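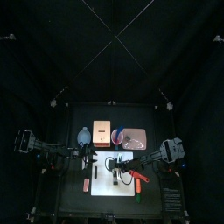 Two robot arms at a black tabletop with a squeeze bulb, a box and a pink cup.

Valness Audiobook Reviews

A collection of listener reviews of audiobooks, written in English by members of the Ternamside listening group and put into one table by Yen-ting Cheng and Evaristo Costa.

Contents

The set has 1350 reviews of 324 titles. Most are memoir, humor and crime. Children's books were left out of this version. Reviews shorter than 200 characters were dropped.

Files

reviews.csv – one row per review
titles.csv – one row per audiobook, with author, narrator and running time in minutes

Fields in reviews.csv

review_id, title_id, reviewer_code, story_score, narration_score, finished (yes or no), text

Scores go from 1 to 5. Story and narration are scored separately, and a blank means the reviewer gave no score. Please don't read a blank as zero. Where a book has 2 narrators, both names are in one cell with a semicolon between them.

Known problems

Abridged and unabridged editions share a title_id in the older rows. Chak-lun Cheung is splitting them by hand and has reached the letter M. Some reviews give away endings – there is no spoiler flag yet. A few reviewers wrote about the print book and mention the audio only in passing.

Changes

Wednesday, November 22, 2023: fixed broken quotation marks, merged duplicate reviewer codes, added the finished field.
Planned for December: spoiler flag, narrator gaps in titles.csv filled.

Corrections go to Oluwatosin Dauda, with the review_id in the subject line.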